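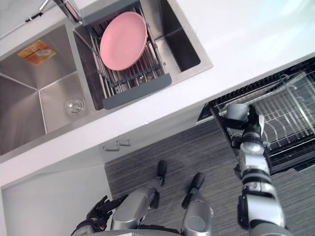
Right hand over the dishwasher rack, pink plate on the drying rack across the sink.

Subject: Re: Plate task, teleop or hand guiding?
Date: July 2021

> We have been recording the plate task by remote control and the
> operators find the wire rack hard going. Has anyone on the list
> had better luck moving the arm by hand? Also, how many
> demonstrations before you bother training?

We tried both at Furnham. Hand guiding was fine for the reach over the counter, but with a person leaning in beside an open dishwasher door there is little room left, and their arms kept getting into the head camera view. We went back to remote control in February.

Two things helped. We put the drying rack over the right-hand basin, so the plate always starts at counter height. We also asked operators to stop with the fingers above the tines for 2 seconds before going any lower. The pauses can be trimmed afterwards – the Hemum scripts do this if you mark the start and end.

As for numbers, we kept 31 demonstrations and threw out 12. I would not train on fewer than that. The Ogura settings are still in the shared folder if you want them.

Which glove are your operators using?

Gukus kitchen group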